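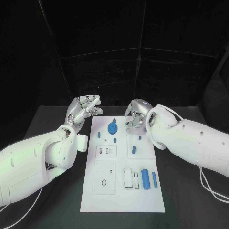
Teaching two hands to share a board

Hi all, Flurina Fuchs here with the Remlow update! Satish Thomas and I have spent most of October 2026 on the white board with the blue parts (pegs, rods, that pulley I keep dreaming about), and we finally have a result I like.

We used to train each arm on its own and hope they'd get along. Now one policy, which we call Fadilar, drives both, and each hand gets to see what the other one plans to do next. Same 40 demonstrations as in July, nothing fancier. Over 207 trials, full insertions went up to 70 percent, and we had only 2 hand-to-hand bumps the whole time!

The lying-down rods are still the hard part. The fingers grab them fine, then tilt them a hair on the way to the slot. Satish wants to try slower wrist turns next, and I want more demos, so we're doing both.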